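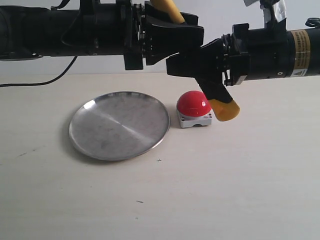
Spots, Film and Rust on Stainless Tableware: Water First, Detergent Second

Speaker notes
Glenys Cropper
July

Opening

Most complaints about stainless plates come in as "dirty." Sort them before doing anything else. Spots are dried minerals. Film is minerals plus detergent residue, or protein. Rust marks are either carried over from some other metal in the rack or real attack on the surface. Each has its own fix, and the fixes do not substitute for each other.

Ask how many people in the room have a hardness number for their own site. Wait for hands.

Slide 2 – the vinegar test

Take a dry plate with marks. Wipe half with white vinegar, wait a minute, rinse, dry with a clean cloth. Marks gone on the wiped half: lime scale. Marks unchanged: suspect silicate or protein. Silicate will not move with vinegar or with the usual delimer. Protein usually has a faint blue or brown cast and will lift with a chlorinated soak, but keep that soak short on stainless and rinse it well.

Somebody will ask about rainbow colors. That is heat tint or a very thin mineral layer. It is harmless and it does not need to be scrubbed.

Slide 3 – hardness and total solids

Two separate numbers. Hardness is calcium and magnesium. Total dissolved solids is everything. A softener trades calcium for sodium, so hardness drops and the total stays about where it was. Softened water can still spot. The spots wipe off more easily, but the customer sees them the same.

Bornen site: 200 ppm hardness, 900 ppm total solids, both at the cold inlet. The kitchen had a working softener and still had spots on every rack. They had raised the detergent dose twice, which added solids to a problem made of solids.

Slide 4 – the Bornen trial

Ferenc Katona ran this one, so send detailed questions to him. Machine was a Drolladico door-type. Meter was the Ichikawa handheld, calibrated each morning. 116 plates, same pattern, split between the existing rinse and a rinse fed through a reverse osmosis unit. Plates were air dried on the same shelf and graded under the same lamp.

Target for the treated rinse was under 50 ppm total solids. It held that for the whole trial except the first rack after a shutdown. Those plates are in the results. Do not skip over this – the first rack matters in a kitchen that opens and closes twice a day.

Do not quote a savings figure. We did not meter chemical use well enough to support one.

Slide 5 – rust marks

Passive layer is chromium oxide. It re-forms in air on a clean surface. It has trouble re-forming under salt, bleach residue, or food left on overnight. Pitting starts there.

Check the rack before blaming the plate. Worn coating on a wire rack exposes plain steel, and the marks will line up with the wires. Steel wool does the same thing in smaller pieces. Nylon pads only.

Mention chlorides in the water softener: a bad brine rinse sends salt downstream. Flallell had this for most of a winter. The valve was sticking. New seal, problem stopped.

Slide 6 – order of work

1. Test inlet hardness and total solids.
2. Test again after the softener.
3. Check final rinse temperature and pressure against the data plate.
4. Inspect racks and rinse arms.
5. Delime the machine.
6. Reset the detergent dose, then the rinse aid.

Rinse aid goes last. Too much leaves its own film, with streaks and foam in the tank.

If time is short, drop slide 5 and keep the list up during questions. Test strips are at the back table, one pack per site.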